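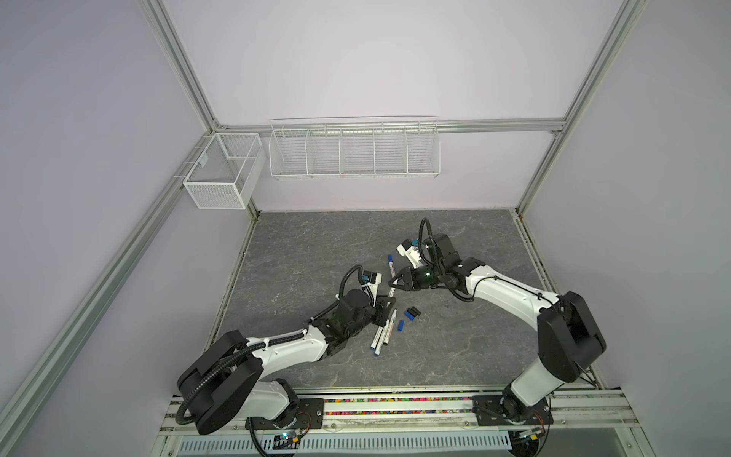

Does a travel rod give up casting distance to a one-piece rod of the same length? For most freshwater anglers the difference is too small to notice, provided the sections are fully seated before the first cast.

The question arises each May, when the lake district near Wavthorpe opens and visitors arrive by train with luggage instead of roof racks. Prosalari, the regional tackle maker, now offers its four-section rod in two weights. The longest section measures 24 inches and fits most carry-on bags.

Earlier travel rods had a poor name among guides. Ferrules worked loose, and the tip often felt separate from the butt. Makers have since moved to longer joints and thicker wraps — a change that adds a little weight but steadies the blank under load.

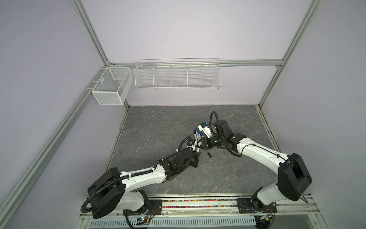
Blue-capped markers between two grippers.

The Swanson Angling Center lends 13 travel rods to its members and inspects each one on return. Its staff advise wiping the joints with a dry cloth, applying a light coat of paraffin wax, and storing the sections apart. A rod left assembled in a hot car may be difficult to separate.

Price remains a consideration. The lighter Prosalari model sells for $90, while the Zarkidine starter rod costs $50 and includes a soft case. The center recommends the latter for occasional use. 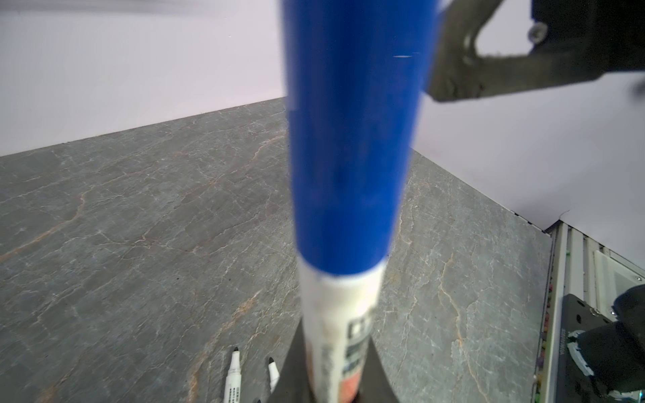 A blue-and-white marker, held upright.

Reader comments

Wax works, but go easy on it. Mine picked up sand.

Does the $50 one come in a baitcasting version?

I still prefer two pieces. Four is too many to line up before sunrise.

Last updated: Friday, 9:00 a.m.

Contact us | Copyright, all rights reserved | Back to top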